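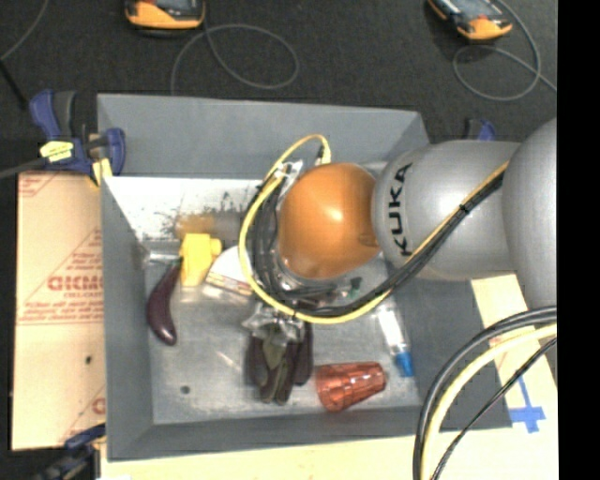

Search this notebook
Search
Posted in December, studio B bench log

Brudivix masters, transfer continued. Started 9:40, kettle first.

Reels 5 thru 8 of the Kan sessions out of the cupboard. Reel 5 shed badly on the first pass, brown dust all over the guides after the intro of the second song. Stopped. Cleaned heads and guides, swabs black. Reel 5 goes back in the dehydrator overnight, 8 hrs wasn't enough for this batch of tape. Note on the box says so now.

Reel 6 fine. Played it straight through at 15 ips, no drop outs I could hear. Tones at the head are low on the right, 1 dB or so, trimmed to match. The band counts in twice on the title song and the first count in is the better take of the two, I think, but the single used the second. Kept both, obviously.

Reel 7, wrong label. Box says "ballads, vocal comps", tape is the live show at Clerkley, second half. Whole crowd singing the chorus of the hit over the top of the band, lovely noise. Nobody at Lerkness has this on their list. Mailed them, no answer by lunch. If it's the full second half then the missing encore is on here too and the reissue gets its bonus disc after all. Don't promise anything untill they say who owns the recording. Contract I've seen covers studio work only, and the singer left the label before the tour finished, so could go either way.

Reel 8 has a splice letting go at the third song. Redid it with fresh tape, old adhesive came off with a bit of patience. Lost nothing.

File count on the drive is 813 now, including all the alternates and the safety copies. Second drive synced, checksums match. 28 songs finished and named, 41 is what the label wants for the box. The naming is a mess, mine too. From here on: reel, song, take, in that order, no spaces. Will go back and fix the early ones when it's quiet.

Afternoon, 2:15. Tried a rough master on the single. Old CD version is much too bright, all hiss and hi hat. Flat transfer with a small cut at 200 Hz already beats it. The vocal sits further back than people remember from the radio. Leave it there. If Lerkness want it louder they can ask, and they will ask.

Hum on the left channel again from 3 on. Swapped the cable, same. Swapped the socket, gone. So its the socket, left row, second from the door. Tape over it for now, don't use.

Still to do
- reel 5 again, first thing
- chase Lerkness re Clerkley tape
- order splicing tape, last roll nearly out
- lyric sheet for the Kan song with the missing verse, compare with the demo
- backing vocals on reel 6, who is the low voice?? not on any credits

Heads demagnetized, deck covered, out at 6:20.

3 comments
Share 2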